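My hospital in Dildale now charges $13 to park for an appointment that lasts six minutes. I have nothing against the six minutes. Dr. Ouazzani is brisk and her hands are warm. It's the ticket machine I resent, which wants my license plate, my zip code and my opinion of the ticket machine.
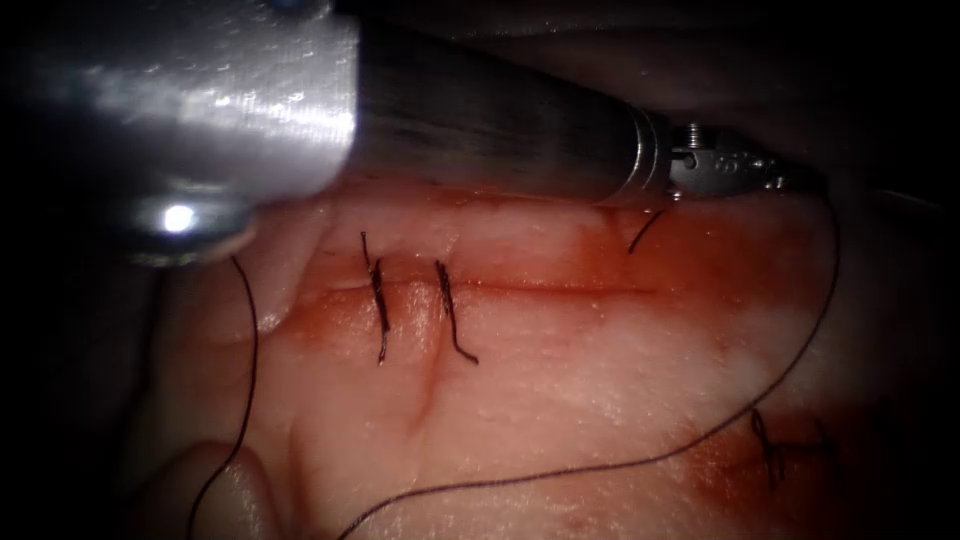

The Plodaven lot across the road used to be free, until September, when it acquired a gate. Now people circle the block like buzzards, late for their blood pressure checks, and I'd love to see those readings.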